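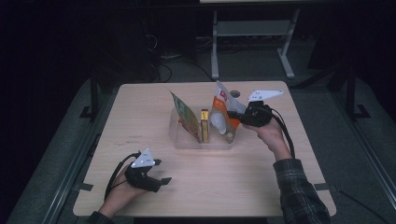 *Clear bin on the table, groceries standing upright.*

## Moving the Jukik install off the system drive

I moved my Jukik install to the second drive in February and kept notes as I went. The official page covers a clean install only. It doesn't mention an existing library, and mine had 3000 entries in it.

Jukik keeps its files in three places: the program folder, the library folder and a small settings folder inside your user profile. The uninstaller removes the first one. It leaves the other two alone unless you tick "Remove all data" on the second screen. Leave that box empty.

Start with a backup. Open Jukik, go to Tools, then Library, then Export, and pick the full format. The short format drops your tags. My export file came to 186 MB and took a few minutes to write. When the progress bar closes, check that the file exists and has a size other than zero. I once had an export fail on a full disk with no error message.

Next, quit Jukik completely. Closing the window only sends it to the tray. Right-click the tray icon and choose Exit. If you also run the Du sync helper, stop that too, or it will hold a lock on the library and the move will fail halfway.

Then:

1. Run the uninstaller from the system settings.
2. Restart the computer.
3. Run the Jukik installer and choose Custom on the first screen.
4. Change the program path to the new drive.
5. Clear the "Start Jukik when finished" box before you click Finish.

Step 5 matters. If Jukik starts before the library has been moved, it writes the old path back into the settings file.

Now move the library folder by hand. Cut and paste works, but I copied it first and deleted the original a week later. Open `settings.ini` in a plain text editor and find these lines:

```
[library]
path=C:\Jukik\Library
cache_mb=100
port=1178
```

Change `path` to the new location. Don't put quotes around it, even if there are spaces in the folder name. The port can stay as it is. I left the cache alone as well. Raising it made no difference that I could measure.

Start Jukik. The first launch rebuilds the index, and the window will look frozen while it does. Mine sat like that for long enough that I went and did something else. Don't kill the process. When the list appears, compare the entry count in the status bar with the count you had before.

Two problems I ran into:

- The Hernano theme pack went back to the default colors. It stores its own path and has to be installed again.
- The file type links still pointed to the old program folder. Tools, System, "Repair links" fixed all of them except the playlist type, which I set by hand.

All of this was done with the standard installer. The build that Bonudville hosts on its mirror is a portable one and has no settings folder in the profile, so for that version you can move the whole directory and skip everything after the backup.

I still haven't found where the window position is saved. It survived the move, so it's probably in the registry.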